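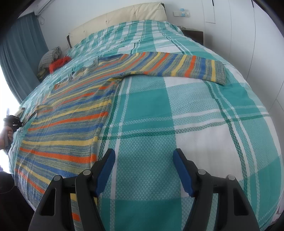 Section 6. Recording demonstrations with the hand-held grippers

6.1 Scope

This section applies to the Jolby two-handed demonstration kit, revision 2, used with Clostine Recorder. It covers garment tasks: spreading, turning and folding a single item on a flat, soft surface. For rigid objects on a table, see Section 5. For remote control of the arm from the Kison desk unit, see Section 8.

6.2 Before you start

1. Charge both grippers until the battery symbol in Recorder stops flashing.
2. Choose a bed or padded table that can be reached from one long side without kneeling on it.
3. Pull the cover tight. A checked or striped cover is suitable and helps tracking. Plain white sheets are not recommended.
4. Draw the curtains if direct light falls on the work surface. A bright window at the side of the view is acceptable. A bright window behind the garment is not.
5. Wipe the blue finger pads with a damp cloth and let them dry. Lint on the pads reduces grip on knitwear.
6. Check that the fastener caps on the fingers are seated.

CAUTION: Keep hair, cords and jewellery away from the finger joints. The fingers close with enough force to pinch skin.

6.3 Calibrating the pair

1. Switch on the right gripper, then the left.
2. Hold both still, fingers pointing down, until two short tones sound.
3. Open and close each gripper fully, three times.
4. In Recorder, open Devices and confirm that the opening width returns to the same value each time. If it does not, error 307 is shown. Repeat from step 1.

Note: Calibration is lost if either gripper is switched off. It is kept when the recorder is paused.

6.4 Recording a garment task

1. Lay the garment roughly flat, with the sleeves clear of the body. Small folds and bunching at the collar may be left as they are - the training set needs untidy starts as well as tidy ones.
2. Hold both grippers open above the cover and press Record.
3. Wait for the tone, then bring the first gripper down to the edge of the fabric. Approach at a shallow angle so that one finger slides under the knit.
4. Close on a single layer where possible. With thick knitwear, take the hem or cuff.
5. Bring in the second gripper and move both together. Do not drag the cover along with the garment.
6. Release fully before moving to the next grasp. A half-open release is stored as a hold.
7. When the fold is complete, lift both grippers clear and press Stop.

Keep each recording under 300 seconds. Longer files are split automatically and the second part may be rejected.

CAUTION: Route any cable down the outer side of the work area. A cable lying across the garment will be learned as part of the task.

6.5 Items left in view

Pillows, cloths and furniture at the head of the bed need not be removed, provided they do not touch the garment. Do not move them between recordings in the same batch.

6.6 Checking and sending

1. Play back the recording at double speed. Delete it if either gripper leaves the view during a grasp.
2. Label the garment by type and main feature, for example "sweater, striped, long sleeve".
3. Send the batch to the Berisha store. Error 153 means that the label is missing.

Batches made with Recorder versions issued before December must be converted first. See Appendix C.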